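**Sim practice for the table-setting task: shadows, grasp on the salt shaker**

**abraganca_vistham**

Hello everyone. I help with the robotics club at Vistham and this is my second season, so please be patient if I use a wrong word. English is my third language and most of what I know about grippers I learned in French.

Our students are doing the table-setting task in simulation before they get time on the real arm. The program is Vellus, and the club has two licences, so we work in turns after four o'clock. In October we recorded 1,189 practice attempts with the shaker. The pick works well when the shaker is standing up. When it is on its side, the students disagree about what to do, and I do not want to decide for them without asking people who have more experience.

One group wants to come straight down with the fingers wide open and close across the body. The other group wants to push it first, a few centimetres away from the fork, and only then pick. They say the fork is the real problem, because a finger can land on the handle and then the whole attempt is lost. I have put one view from the wrist camera so you can see how near the things are to each other at the start of the approach.

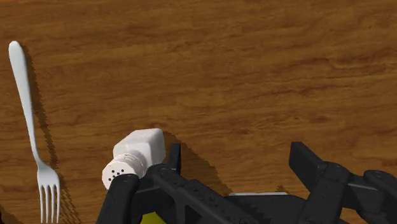
Denise Hollis replied that pushing first is a bad habit to teach. She marked at the regional meet last year, and every team that pushed lost time, and two of them sent the shaker to the floor. Her advice was to turn the wrist until the fingers close across the narrow side of the body, and to practise only that until it is boring.

**gearbox_moose**

I disagree with Denise a bit. If the rules allow contact with the table items (check yours, ours do), a small push is fine. What costs time is a push with no plan after it. My kids wrote theirs as one movement, push and close together, and it is not slower than turning the wrist.

More important question: are you training something on the camera picture, or are the students driving it by hand?

**abraganca_vistham**

Thank you both. By hand for the first attempts, and after that a small network learns from them. It takes only the colour picture from the wrist. No depth.

**gearbox_moose**

Okay, then look at your shadows before you argue about pushing. They are very dark and hard. If the light is in the same place for all your attempts, the network can learn where the shadow is and forget about the shaker. We had this in our second year. It was perfect in sim, and in the gym with the overhead lights it closed on air, again and again.

**dhollis**

Agree with moose on that one, at least. Move the light for every attempt. In Vellus it is in the scene file, near the bottom, and there is a random setting. Make the wood colour change too. Our table at the meet was white melamine and it surprised many people.

I still say no pushing.

**tinplate**

Can I ask which gripper model you load? We used the Lindex one and its fingers in the file were a little shorter than the real ones. We found the difference only after we scratched the table. Measure yours with a ruler before you trust it.

**abraganca_vistham**

It is the Van Hecke, the same as the real one we borrow from the college. I did not think to measure. I will ask a student to do it tomorrow.

About the light: I looked, and yes, it was fixed for everything we recorded. So I have to tell them that the October attempts are maybe not so useful. They will not be happy with me.

**gearbox_moose**

Don't throw them away. Keep them and add new ones with the light moving, then train with both and compare. It is a good lesson for the notebook and judges like to read it.

**abraganca_vistham**

We did as you said. We are now at 1,271 in total, all the new ones with random light and three different wood colours. Too early for a comparison, because the training runs at night and yesterday somebody closed the laptop.

The fingers were the correct length, for tinplate who asked. And the pushing group and the wrist group have agreed to try ten attempts each on the real arm. I will write the numbers in this thread when I have them.

**dhollis**

Please do. And use the same starting position for both groups, or they will argue until spring.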